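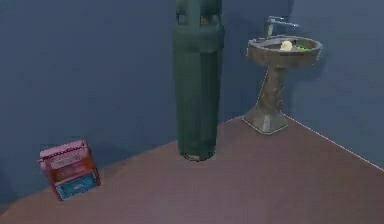 Running Help Board > Events and Fun Runs > First-timers

Walking a charity 5k with my mother-in-law — start wave, shoes, and what do I do about the stairs?

Posted by Consuelo Varela

Hi everybody, I've been reading this board since December and finally have something to post, so please forgive the length.

I signed up for the Vistgate Lantern 5k, the evening one that goes along the river path and finishes up at the old mill. I did it mostly on a whim after a friend showed me her photos from last year, with all the little lanterns and people's kids in pajamas with glow sticks, and I thought, well, that looks like more fun than anything I've done in ages! Then I mentioned it at dinner, and my mother-in-law put down her fork and said she'd like to come too. She's 71, she walks every morning, and she's in better shape than I am on a hill. But she had a knee replaced 2 years ago, and she's slow and careful on stairs, especially going down them.

So now I have a whole pile of worries. The entry form asks you to pick a start wave (early, middle or late) and I put us down for middle without really thinking about it. Is that going to be full of people charging past us? I don't mind being last, and she certainly doesn't, but I'd hate for her to get bumped.

The second thing is the stairs. The map shows a footbridge a little past the halfway point, and from the street it looks like there are steps at both ends. Is there a way around? I emailed the organizers and got a very sweet automatic reply, and then nothing.

Third is shoes. She walks in an old pair of Latens with the tread worn pretty smooth. She loves them like a family pet and won't hear a word against them. Is it worth the argument, on a path like that, in the dark?

And then the little things. What do people wear? Do we need headlamps, or do the lanterns give enough light? Is there somewhere to leave a bag? I'm used to doing everything with a purse the size of a suitcase and I don't quite know how to leave the house without it.

I've never done an organized event of any kind, unless you count the three-legged race at my kids' school, which ended badly. Any advice at all would be so welcome, even the obvious stuff. Thank you!

Consuelo

2 replies marked helpful by the poster

Miyuki Morikawa
Board member, walks and jogs

Oh, I love this so much. Please tell your mother-in-law she has a fan already. I've done the Lantern three times now, twice walking and once at a sort of shuffle with my sister, and it's my favorite night of the year, so I'll try to take your worries in order and not wander off too badly.

Switch to the late wave. Middle isn't terrible, but it's where the school groups and office teams end up, and they start out like a herd of ponies and then stop dead to take pictures of each other. The late wave is mostly walkers, strollers and a few dogs in light-up collars. You can change it at the pickup tent when you get your bibs. They have a box of stickers and they just put a new one over the old one. When I went last time there were 419 people signed up over all three waves, so even at the busiest it's nothing like a big city race. It did feel crowded for the first couple of blocks, where the path is narrow between the fence and the water, and after that we had stretches where it was just us and the ducks.

The footbridge does have steps, and you don't have to take them. There's a ramp on the upstream side. You come to a bench and a big willow, and the ramp goes off to the left behind the tree, so it's easy to miss in the dark. It switches back once and has a handrail the whole way. At the far end you come down another ramp and rejoin the path a few yards along. I'd say it adds a minute or so. The marshals at the bridge are usually teenagers in reflective vests who wave everyone toward the stairs because that's what they've been told to do, so just smile and go left. My sister was pregnant the year we shuffled and they were perfectly nice about it.

Shoes, hmm. I'm a coward about other people's shoes. The path is packed gravel for the first half and paved after the bridge, and the gravel is fine when it's dry. If it has rained, there's a dip by the boathouse that gets slick with leaves, and in that spot I'd want some tread. Could you get her a new pair of the same thing? That's what we did with my dad. We bought the same model in the same color, and he grumbled for a week and then wore them to a wedding. If you go that way, get them early enough for her to do a good few of her morning walks in them. Brand new shoes on the night would be worse than the old ones.

For clothes, dress for standing around. You'll be warm while you're moving, and then you get to the mill and there's soup and a band and you won't want to leave, and that's when the cold gets into you. I bring a big ugly fleece and tie it around my waist. Plenty of people dress up — fairy lights wound around hats, capes, one man who comes every year as a lighthouse — but plenty don't, and you won't feel out of place either way. Do bring a small flashlight. The lanterns are lovely and they're placed for looks, so there are dark patches between them, particularly after the boathouse. I like a handheld one better than a headlamp because I keep blinding people when I turn to talk to them.

There's a bag drop at the mill, but you'd have to go there first and then walk back to the start, so most of us just use our pockets. Phone, key, tissues, a bit of cash for the soup. Leave the suitcase purse in the car, you'll feel so free!

One more thing I wish I'd known the first time: eat something around four in the afternoon. I thought I'd wait for the soup and I was cranky as a bear by the bridge.

Please come back and tell us how it went.

Vangelis Karamanlidis
New here

Late wave yes. New shoes yes. My wife did it in smooth soles and went down on the leaves, no harm done but her pants were ruined. Parking fills up behind the library so go early or get dropped off. Don't know about the ramp, we took the stairs.

Asuka Sekiguchi
Board member, volunteer marshal in past years

Hello Consuelo, and hello to your mother-in-law! Miyuki has covered nearly all of it and I agree with her, but I've stood at that footbridge in one of those vests (I was not a teenager, sadly) so I can add a little.

The ramp is open, and it counts as part of the course, so please don't feel as if you're cheating. If you'd like it lit properly, ask at the pickup tent and they can radio ahead, and whoever's on the bridge will walk back to the willow with a lantern for you. I did this for a gentleman with a cane one year and he told me the entire history of the mill on the way up. I was sorry when we got to the other side.

About the knee, I'm no doctor, and hers will know better than any of us. The only thing I'd say from watching a lot of people go by is that it's the standing at the start that seems to bother folks more than the walking. The late wave can wait a good while before it gets going. There's a low wall by the pickup tent where you can sit, and you can hear the announcer perfectly well from there, so there's no need to go and stand in the crowd until they call you.

There's no time limit that I've ever seen enforced. The last walkers come in when they come in, and there's a sweep cyclist who rides along behind at a snail's pace, and the soup people save some. If at any point she's had enough, tell the cyclist or any marshal and they'll call a car down to the boathouse or the bridge, whichever is nearer. Between those two the path is too narrow for one, so if she's feeling doubtful at the boathouse, that's a good place to decide.

On the organizers not writing back, try them again in the morning. They're lovely people and hopeless with email.

Comment from Consuelo Varela

Oh my goodness, thank you all so much. I read these out loud at the kitchen table and she has already announced she's going as a lighthouse too, so somebody had better warn that man. We're switching to the late wave, and I've ordered the same Latens in the same blue. She doesn't know yet. I'm going to leave the box by the back door and go run an errand.

Vangelis, I'm sorry about your wife's pants. We'll get my husband to drop us off.

Comment from Miyuki Morikawa

Two lighthouses! I'll look for you both at the soup.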